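4.2 Setting up table bookings in Orkotport

Complete this section before opening the dining room to online reservations. You need a manager login.

1. Open Settings, then Dining Room, and select the floor plan to edit.
2. Enter the number of seats for each table. The highest value allowed is 17.
3. Under Service Hours, add a row for lunch and a row for dinner. Rows must not overlap.
4. Set the hold time. The default is 4 minutes, after which an unconfirmed table is released.
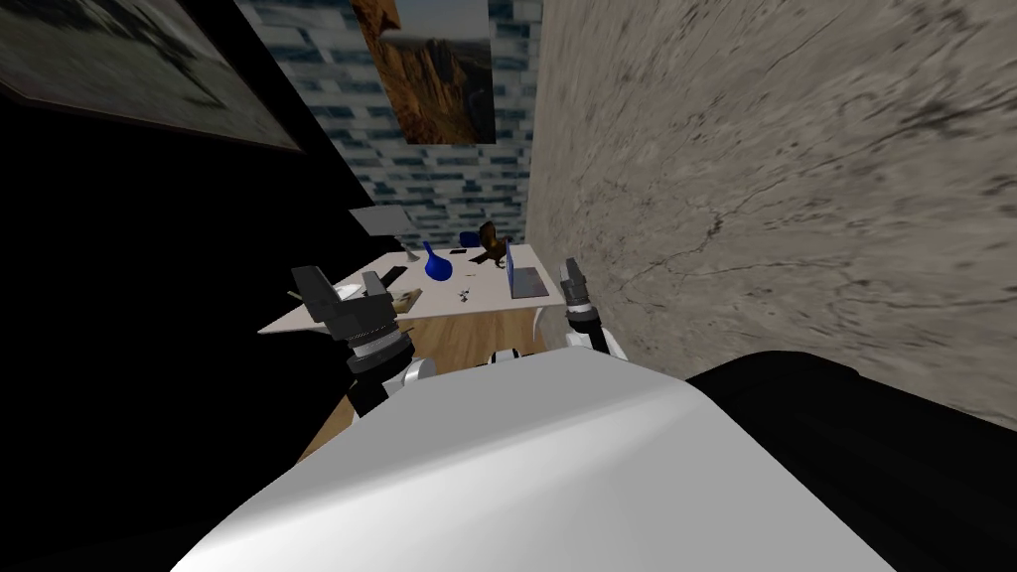 5. Select Save Draft. The plan stays hidden from guests until it is published.
6. Select Publish and enter the manager code again.

Caution: publishing replaces the current plan at once. Bookings on deleted tables move to the Unassigned list and must be placed by hand.

Note: menu notes sent with a booking confirmation are limited to 400 characters. Longer text - a full grill menu, for instance - should be attached as a file.
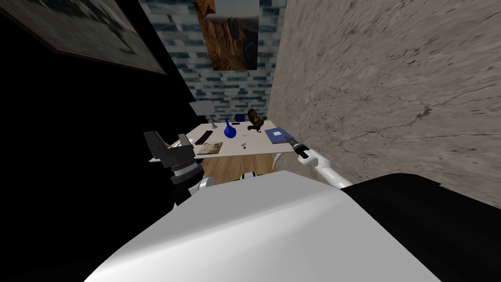

Can one table appear in two floor plans?
Each table belongs to a single plan. To use it in another, copy it and give the copy a new table number.

7. Make a test booking from a guest account, confirm that it shows in the day view, then cancel it.

Revised 2021-06-11, T. Malabanan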